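This website uses cookies to remember your preferences. By continuing to browse you accept our cookie policy. Accept | Manage settings

About Kisevness

Kisevness sets up sorting and storage systems for small workplaces, school offices and shared kitchens. The business was started by Hamdia Birhane, who still does the site visits. Nisreen Sayegh manages stock, labels and scheduling.

Most jobs begin with one surface: a lunchroom bench, a front counter, the table beside the photocopier. Food and stationery tend to collect on the same surface, so these two categories are separated first. Each category is given one open container and one written label. The label goes directly below the container, in plain words, at a size that can be read while standing. Wording is agreed with the client before anything permanent is ordered.

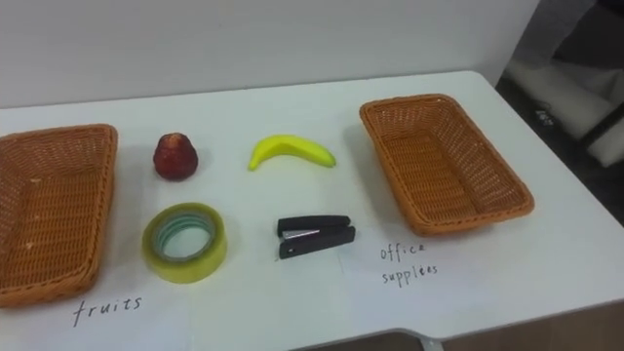
Do you supply the baskets, or can we use our own?

Either is fine. Containers you already own are measured at the first visit and kept if they suit the shelf or table; the rest can be ordered through us at the listed price.

A standard visit covers 5 categories. Additional categories are quoted separately. Labels are first written by hand and left in place for a trial period, during which staff may move, rename or merge them. Printed labels follow once the layout has settled. Open baskets are our default for items in daily use. Lidded tubs are specified for dry goods, spare batteries and anything stored above shoulder height.

Our stockroom is at 76 Wernell Road, behind the Pacheco building. Visits are by appointment. Site bookings open each April for the following financial year, and the colour chart for printed labels is available on request.

Page last revised 26 Aug 2017

Shares: 404 | Comments: 5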